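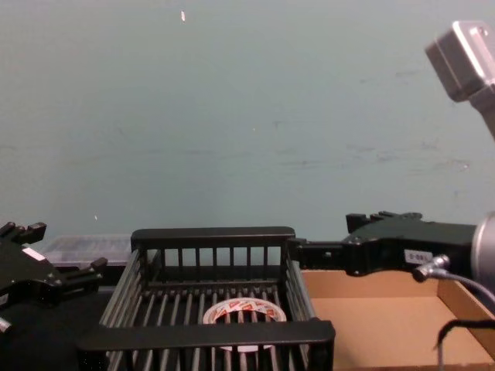
Gemechu Degefa
Contributing reviewer, workbench and storage

Premard Open Rack, black: used as a holder for packing supplies

The Premard Open Rack is sold for the kitchen counter. The retail listing from Edthorpe puts it under dish drying, and the leaflet inside the carton shows plates, mugs and a colander. I bought it in January for a different job. Our packing table needed an open holder for tape, labels and small stationery, shallow enough that a person standing over it could pick out a roll without feeling for it.

The price was $31 with shipping. At that price it competes with closed plastic bins, which are cheaper, and with the Umetti divided tray, which costs more and comes with inserts. I had used the Umetti for most of a year. Its dividers are well made, but the compartments are sized for pens and brushes, and a full roll of packing tape sits across the top of them.

Construction

The rack is a rectangle with an open top, a rail along the back, a thick flat rail along the front, and bars for the sides and floor. The side walls slope inward as they go down, so the floor is smaller than the opening. For dishes this is of little consequence. For storage it means the useful area should be measured at the floor, and the listing gives only the outside dimensions at the rim. On my unit the usable floor depth is 220 mm from front to back. That accepts two standard tape rolls side by side with room to get a hand around either one.

Finish is even on the rails and slightly rough where the bars enter them. I ran a cotton cloth around the whole inside and it caught at one joint near a back corner. A few strokes with fine sandpaper fixed that. The corners are square enough that the rack does not rock on a flat surface, and I did not need to shim it.

Assembly consists of pressing the sides into the rails. The leaflet says no tools are required and this is correct, although the last side went in only after I turned the rack over and leaned on it. I would not plan on taking it apart again. The joints are tight, and a holder that is moved from shelf to table every day should be treated as a fixed object.

Reach and clearance

The main test was ordinary use at the packing table. Boxes are closed at one end and labeled at the other, and the rack lives between them. A roll of tape is lifted out, used and put back many times in a session. What matters is how much attention the return takes.

With the Umetti tray, the roll had to be lined up with a compartment. With the Premard rack it can be lowered in anywhere inside the rims, including at a tilt, and the sloped walls help it settle toward the floor. The rims are wide enough to see at a glance against a dark table. I found that I could put the roll back while reading the next packing slip, which I could not do with the tray.

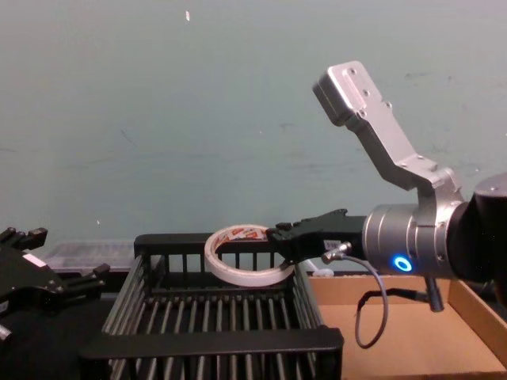
Behavior of round items

A roll stored flat stays where it is left. A roll stored on edge will lean against the bars and may travel along them if the table is bumped. I prefer flat storage for another reason: the free end of the tape can be folded over and found again by running a finger along the outside. On edge, the end tends to finish up underneath.

The gaps in the floor are the weak point of the design for stationery use. Anything thin goes through. Pens fall partway and hang, paper clips drop straight to the table, and a retractable knife can slide in at an angle and bring its tip out below. I no longer keep the knife in the rack. Labels on a backing sheet are fine. Loose labels curl through the bars and pick up dust.

A mat would solve most of this. Premard sells one, and I tried it for three weeks. It covers the floor properly but has a 3 mm raised lip, and a flat roll put down near the edge sits crooked on it. A piece of stiff card cut to size does the same work at no cost. I cut mine a little short at the front so it can be lifted out with a fingertip. 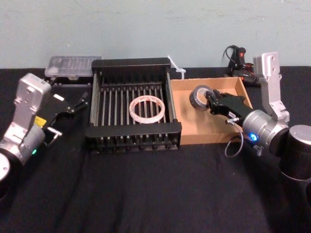 Surface and placement deserve more space than the leaflet gives them. The rack has no rubber feet. On bare laminate it moves when pushed from the side, and the noise is unpleasant in a quiet room. A cloth under it cures both problems, and a black one like ours has the added benefit of hiding adhesive marks and marker. The drawback is contrast: a black rack on black cloth has little outline of its own, and dark items in it are easy to overlook. Clear packing tape lying on the bars is still easy to spot, its hole and pale edge showing up well enough. The clear container against the wall behind is a reasonable companion for the small things that would fall through. Items left loose near the back of the rack, such as a white cable tie, tend to stay there until the next cleanup.

I keep the rack a short distance from the wall so that the container can be opened. Pushed fully back, the rear rail blocks access to whatever stands behind it. A lower rear rail would have been useful for this arrangement, though I accept that plates need something to lean on.

Cleaning

Wiping down is slow. Each bar has to be done separately if tape residue has collected, and residue does collect, mostly along the top of the front rail where people rest the cut edge of a roll. Rubbing alcohol on a cloth removed it with no visible change to the finish. Dust passes through the floor and collects on the cloth below, so the rack must be lifted to clean the table. It is light enough to move with one hand when it holds only tape.

Comparison

The Alemayehu crate is the closest alternative I have handled. It has solid walls and a solid floor, holds small items without a mat, and wipes clean in a fraction of the time. It is also deeper, and a flat roll at the bottom is in shadow and awkward to pick up. For mixed stationery I would take the Alemayehu. For tape alone the Premard is easier to work from.

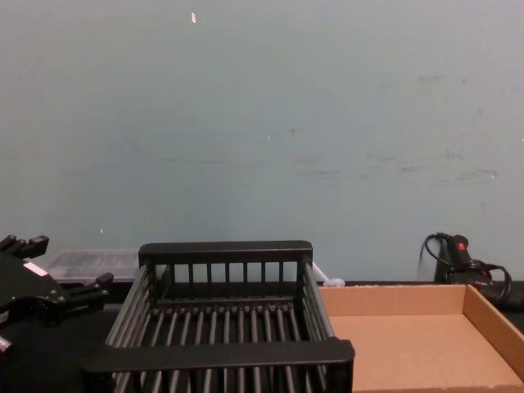

Premard Open Rack with a lidded clear container behind it.

Rating

I give it 3 out of 5 for packing use. The size is right, access is good from above, and it stands level. Points are lost for the open floor, the missing feet and the rim-only dimensions in the listing. I have not used it for dishes and the rating does not cover that.

Buyers who want it for a bench should measure at the floor, budget for a cloth or adhesive feet, and keep blades somewhere else. The optional mat can be skipped.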